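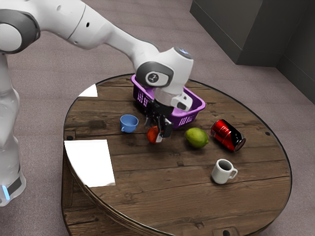
Attachment 1: round wooden table, rendered view.

Ticket subject: Print queue on the second floor holds large documents
Site: Vurnthorpe Learning Centre
Opened by: Suha Salameh, Course Office
Assigned to: Issa Mansour, IT Support
Priority: Medium
Status: Resolved
Opened: September 22, 2020

Reported fault
The Course Office printer accepts short letters and forms without difficulty. Documents containing many illustrations remain in the queue with the status "Spooling" and do not print. Jobs sent after them are also held. The fault was first noticed with the furniture catalogue for the evening course, which runs to 266 pages. Restarting the printer clears the panel message but the queue stops again when the catalogue is sent.

Log

Entry 1, Issa Mansour
Test page printed correctly from the panel and from the office computer. Network cable and wall socket checked, no fault found. The user has been asked to send the catalogue in smaller sections until further notice.

Entry 2, Suha Salameh
Sections of 20 pages or fewer print. The section with the full-page pictures does not. Staff in the Admissions Office report the same delay when they use our printer, but have no trouble with their own.

Entry 3, Issa Mansour
Print server Rukmont examined. The spool folder is on the system drive, which had 350 MB free. The catalogue needs more than this once it has been prepared for printing. Old jobs dating back to January were found in the folder and had not been removed. Passed to Carla Saliba, as changes to the server require her approval.

Entry 4, Carla Saliba
Approved. The spool folder may be moved to the data drive outside office hours. Please inform both offices beforehand and confirm that no jobs are waiting.

Entry 5, Issa Mansour
Old jobs deleted. Spool folder moved and print service restarted. Permissions on the new folder were set incorrectly at first and users received an "Access denied" message; corrected the same evening. Catalogue sent as one document and printed in full.

Entry 6, Suha Salameh
Confirmed working from both desks in the Course Office. The ticket may be closed.

Resolution
Spool folder moved to the data drive. A warning will now be sent to IT Support when free space falls below 1,000 MB. Users who still see held jobs should cancel them and send them again.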